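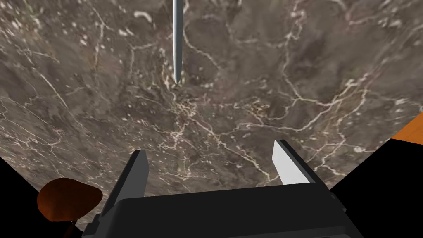 Keeping a gripper cell accurate on the bench

Check the pointer first. If the tool point has drifted, nothing else you adjust will stay adjusted. Bring the arm in slowly and stop with the two tips 3 mm apart. Look from the front, then from the side. If they line up from one side only, redo the tool offset before you touch the fingers.

Wipe the jaw slides every 150 hours with a dry, lint-free cloth. Skip the spray oil. It picks up dust and the fingers start to close unevenly.

Finger pads wear at the top edge. Swap both at once, even when one still looks good, and snug the screws by hand before the final turn.

Run the jaws fully open and fully closed ten times after any work on them. A click near the end of travel usually means a loose pad screw.

Cables: leave enough slack for the wrist to turn both ways. Ilgın Canpolat at Cevmont ties hers in 2 places only, at the elbow and behind the wrist, and hers have lasted since August.

Write the old offset down before saving a new one. Pencil on tape inside the cabinet door works fine.

Stone tops are heavy and hold their level well, but check the feet after moving one. Use a thin shim under the low corner and run the pointer check again.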